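How to clear a bed that has turned into a dumping ground

Most small bedrooms have one flat surface big enough to put shopping on, and it's the bed. Packets get opened there, boxes get emptied there, and by the evening you have to move everything to lie down. This page goes through how to clear it properly in one go, without shifting the pile to a chair. It takes 9 minutes if the bins are already empty and a bit longer if they aren't.

What you need

Two bags or tubs, one for rubbish and one for recycling
A pair of scissors
A damp cloth and a dry one
A small box for things that belong in another room

I use an old Martens shoebox for the last of these. Anything with sides will do.

Step 1. Leave the bedspread on

Don't strip the bed first. The bedspread is doing a useful job, catching crumbs and bits of torn film that would otherwise end up in the sheets. Fold the pillow end of the quilt back out of the way if it's near the mess, and work on top of the spread.

Step 2. Take the big things off

Start with boxes and cartons. They take up the most room and they hide smaller things behind them. Look inside each one before you flatten it. Diarmuid Ní Bhriain, who I shared a flat with in Plidport, once put a carton out with two full drinks still in it, and they burst in the recycling.

If the box still has something in it, decide now where it lives. Drinks and food go to the kitchen. If you do keep food in the bedroom, give it one shelf and keep it to that shelf.

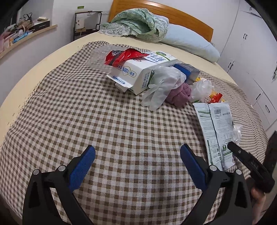 Flatten empty cardboard by opening the glued flaps at both ends and pressing it along the folds. Cut any tape with the scissors. Stand the flat pieces against the wall by the door so they go out with you.

Step 3. Sort the plastic

Plastic is usually most of the pile. Put it into three kinds:

Carrier bags that are whole. Shake them out, press them flat and fold them into strips. Keep a few and recycle the rest at a shop that takes them.
Stiff clear tubs and trays. Wipe them if they're greasy. Most kerbside collections take these, but check your own.
Torn bags, wrappers and film. Push them all into the largest torn bag and tie it, so they don't blow about when you open the bin.

Check food packets before they go. A flat one may still have a portion in the corner. Half-used packets can be rolled down and closed with a clip – I have Viden ones, but a clothes peg works as well.

Step 4. Deal with the cloth things

Knitted things and loose clothes should come off next. Give each one a shake over the bed. If it's clean, roll or fold it and put it in the drawer straight away. If you aren't sure, it goes in the wash.

Step 5. Shake the bedspread

With everything gone, lift the four corners to the middle, carry the spread outside or to the bath, and shake it there. Check the label before you wash it. My cotton one goes in at 40 degrees and dries overnight on the rail, even in December.

Wipe the headboard and any shelf you can reach with the damp cloth, then the dry one. Do the shelf before the spread goes back on.

Keeping it clear

Hang a bag for wrappers from the door handle. Siamak Bakhtiari suggested this after reading an earlier version of the page, and it has worked better for me than the bin under the desk. I empty mine every Friday with the kitchen rubbish.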